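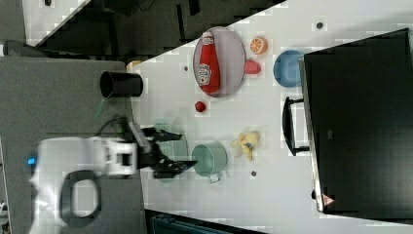

What did the open day at Plokley get us for the money?

One full house, two enquiries we would like to keep, one we would not, and a clearer idea of what visitors look at when we would prefer them to look at something else.

Progress report to the Enura fund, second period
Table-top handling project, Plokley workshop
Feb 25, 2025

1. Where we are

You asked for these reports to be shorter than the last one, which ran to 36 pages and was, we understand, not finished by all of its readers. Most of this period went on getting ready for the open day, holding the open day and tidying up after it, so most of the report does too.

The arm has been on its present table since the start of the period. It works on kitchen things and play food: a plate, a pot, a bowl, a ketchup bottle, a banana, a strawberry. The visitors' programme called this "a domestic handling set". Visitors called it the toy kitchen, and by lunchtime so did we.

2. The open day

We printed 300 programmes and have a good many left, should the fund need any. Places were limited to 30 per session because of the doors, and every session filled. The first group arrived early and saw us looking for the extension lead.

Each session had a short talk, a demonstration and time for questions. We had planned for the talk to take up half of it. After the first session we cut it down a good deal, having noticed that people were leaning to see past the speaker.

The demonstration was simple. The arm was asked to pick an item off the table and put it on a plate or in the bowl, and visitors chose the item. We had expected requests for the strawberry. What they wanted was the pot, preferably on its side and preferably with something awkward next to it. One school party took to laying everything down flat between turns, on the grounds that this was what a real kitchen looked like. We had no good answer to that and have since added it to the test plan.

Fruit went well. The banana went well on most attempts and very slowly on the rest. The pot is a different matter: the small handle is a sensible place to grip when the pot is upright and a poor one when it is lying down, and the arm is not yet good at telling which of these it is dealing with. It would approach, open its fingers, think, and go back to where it started. This got the warmest applause of the day.

3. Numbers

The arm made 831 attempts in the period, counting the open day and the rehearsals. We are not giving a success rate yet. The rehearsals used easy layouts and the visitors did not, and putting the two together would give a figure that flatters us. A split table will come with the next report.

4. Who came

Droltach sent people from their packing side, who asked precise questions about bottles and stayed for two sessions. They would like to come back in March with some of their own containers. Başaran were more interested in how long the arm can be left alone. We said not very long. They wrote that down, and have asked for a follow-up anyway.

The third enquiry was about hiring the arm for a wedding. We have declined.

5. Spending

Within budget, apart from catering. We ordered for the number of people who had booked and had not allowed for the staff of the unit next door, who are friendly and have a good sense of smell. The overspend has been met from the printing line. Receipts are attached.

6. What went wrong

The microphone. The parking. The sign on the main road, which pointed visitors to the tyre depot for the first part of the morning; the depot has been very decent about it.

On the technical side, the arm stopped once during the third session and had to be restarted, which took longer than the joke we had ready to cover it. The cause was a setting left over from rehearsal. It is now on the start-up checklist, near the top.

7. Next period

Items lying on their sides become part of the normal test layouts, with the pot first. The Droltach visit goes ahead in March if the fund has no objection to outside containers on the table. We would also like to move a small sum from printing to spare gripper fingers, and need your written agreement to do it. A second open day has been suggested by several visitors and by the unit next door. We would prefer to wait until the arm can manage the pot.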